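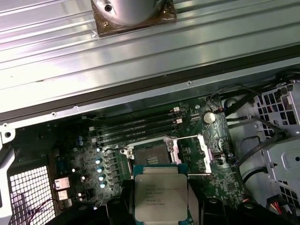
Xeon chip between the gripper fingers, socket open.

Review: Harkalska insertion policy, tested on a desktop tower
Ostcombe Bench Notes, 09/04/2024

Harkalska is a learned control method for close-fitting assembly. It takes video from a wrist camera and a fixed camera and outputs small arm motions. The release from February came with weights trained on 300 demonstrations of processor handling. We wanted to know if it holds up on a computer that was not in the training set.

Setup took 2 days, most of it spent on camera calibration. The instructions assume you already use the Clustby driver package. If you don't, plan on extra time.
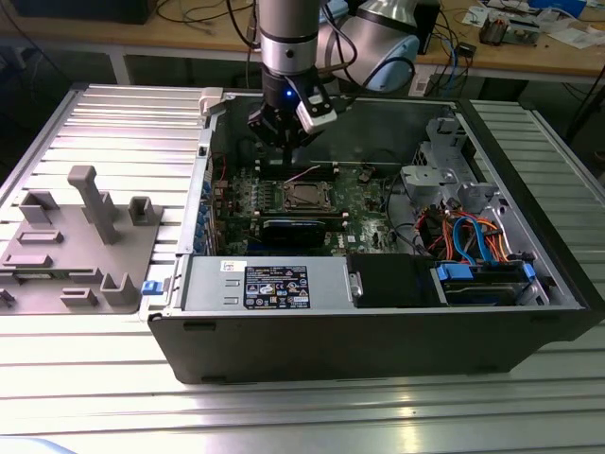
Arm over the open tower, with the fixture plate to the left.

We ran 1,080 trials in all, split evenly between Harkalska and Gebru, the scripted baseline we have used for years. Gebru moves to a taught position and then searches in a spiral. Harkalska was better when the case had been shifted between trials, and no better when it had stayed put. It was also slower per attempt.
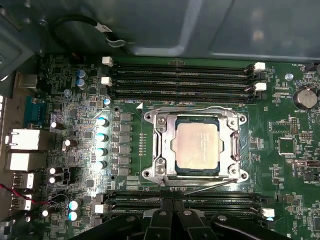 Occlusion is where the method earns its price. The fingers hide a good part of whatever they are working over, and a policy that needs a clear view of its target will stall. With the gripper over the lower memory slots, the wrist camera still has the socket and its load lever in view, and Harkalska seems to use landmarks like these to correct itself. When we masked the wrist image, its advantage over Gebru went away.

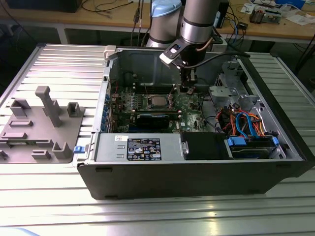
What we didn't like

The logs are thin. A failed trial gives you one of 6 error codes, and two of those mean almost the same thing. There is no force limit in the default settings, so set one before the first run. Retraining on our own demonstrations worked, but the guide skips the step where you rescale the gripper values.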